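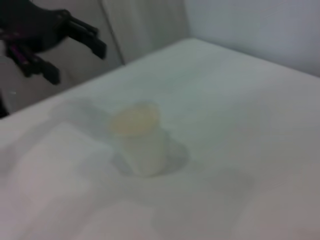
Gredbridge, February

Actress has changed her surname after marrying: how should old credits be listed on Stindum?

Morven Innes

I maintain the cast pages for Lastusine on Stindum. Catriona Haldane, who plays the elder sister, was credited under that name for the first two series. She married last summer and the opening titles of series three give her as Catriona Gillies. Tosh magazine ran the wedding pictures under the new name and then used the old one in an interview the following month, so the press is no guide.

Stindum allows one display name per person and any number of aliases. If I change the display name, it changes on every page, including series one and two, where the titles on screen still say Haldane. If I leave it, series three is wrong. I have tried making a second person entry for Gillies, but the merge tool flagged it as a duplicate overnight and now both entries are locked for editing.

What is the correct way to set this up, and how do I get the lock removed? There is also a short biography attached to the older entry, close to the 2,000 character limit, which I would prefer not to retype.

Rory Imrie

Do not create a second person entry. One human being, one entry. The duplicate check compares date of birth and shared titles, and it will catch it every time.

The display name and the credited name are separate fields. The credited name is held against the individual title and is hidden until you open the full edit form (the quick form does not show it). The order of work is as follows.

Open the person entry and add Catriona Gillies as an alias. Save it before doing anything else, as the credited name field only accepts names already stored against the person.

Go to series three of Lastusine, open the full form on her cast line and set "credited as" to the new alias. Repeat for any other production where the titles use Gillies. Leave series one and two alone. A blank field there falls back to the display name, so if you later change the display name you will need to go back and fill in Haldane on both of them first.

As for which should be the display name, the rule in the guide is the name most recently used on screen in a main credit. A magazine caption does not count, and neither does a social media profile. One series is enough to satisfy it. Some editors wait for a second production. I don't, but you will not be overruled if you do.

For the lock, use the form headed "Merge request" and give the older entry as the one to keep. The biography stays with whichever entry is kept. If you choose the newer one by mistake the text is lost and has to be restored by hand. Mine took two days last time. The limit on biographies went up to 3,000 characters with the last update, so you also have space for a sentence on the marriage if you can cite it.

Lewis Cowie

she will always be Haldane to me. I would just leave it, people search for the name they know. Did the same with the lad who played the vet and it stayed like that for ages with no complaints

Torquil Gillies

No relation, before anyone asks.

Rory's method is right, with one correction. The fallback does not apply to guest appearances, only to regular cast. Guest lines store the name as text at the time of entry and do not change with the display name. If she has any guest credits from before Lastusine, they need no attention.

Search also covers aliases, so Lewis's point about people looking for the old name does not arise. Typing Haldane will bring up the same page whichever name is at the top of it.

Morven Innes

Merge request sent with the older entry as the one to keep. The alias will have to wait until the lock comes off. She has one guest credit, in a hospital drama, and I will leave that as it stands. I have filled in nothing for series one and two yet.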